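Quiénes somos

Nelldale es una empresa de servicio de bebidas para oficinas y salas de reunión. Gestiona el suministro, la clasificación y la reposición de consumibles de formato individual: cápsulas, sobres monodosis y complementos. La actividad comenzó como una línea auxiliar de Stoyanova, distribuidora de menaje para hostelería, y desde hace 8 años opera con estructura propia. La dirección técnica corresponde a Viorica Karagiannis.

Actividad

El servicio se organiza por puntos. Un punto es una caja con su dotación, asignada a una sala o a una planta. Cada punto tiene una ficha de contenido que especifica las referencias admitidas, la cantidad máxima de cada una y su posición en el interior. La ficha se revisa cuando el cliente cambia de cafetera o modifica el uso de la sala. En la actualidad mantenemos 4000 puntos, repartidos en siete rutas.

Trabajamos con cajas de sobremesa abiertas o con tapa, según el espacio disponible y la frecuencia de uso. En una misma caja pueden convivir cápsulas y sobres alargados, siempre que el fondo permita retirar una unidad sin desplazar las contiguas. 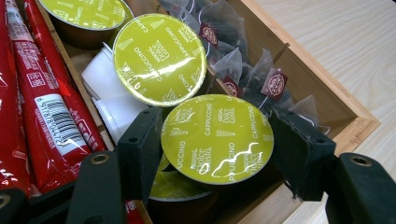

Las cápsulas se agrupan por variedad y se colocan de modo que la denominación impresa en la lámina pueda leerse sin extraerlas. Una lámina con arrugas superficiales se acepta; una lámina perforada o despegada del borde supone la retirada de la unidad. Los sobres se revisan por la soldadura de los extremos. No se mezclan lotes con fechas de consumo preferente distintas dentro de una misma fila.

Cajas y compartimentos

El modelo Urka es nuestra caja estándar para salas de reunión. Se suministra con dos variantes de división interior, y la elección depende de la proporción entre sobres y cápsulas. Los envases flexibles se disponen de pie, en fila y con la impresión orientada hacia el mismo lado. La tapa con cristal permite comprobar el nivel de existencias sin abrir la caja — un requisito habitual en zonas de paso. 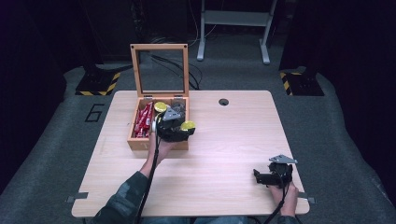 Caja de madera con tapa acristalada, abierta sobre la mesa; a la izquierda, el compartimento de envases rojos.

Las operaciones de carga y revisión se hacen sobre mesa despejada de otros productos. El contenido retirado se registra antes de introducir el nuevo.

Stikport

Stikport es la aplicación de inventario desarrollada por nuestro equipo. Asocia cada caja a su ficha y calcula la reposición a partir del consumo registrado en las dos últimas visitas. El cliente dispone de acceso de consulta y puede solicitar cambios de referencia hasta las 7 de la tarde del día anterior a la visita. Las solicitudes posteriores pasan a la siguiente ruta.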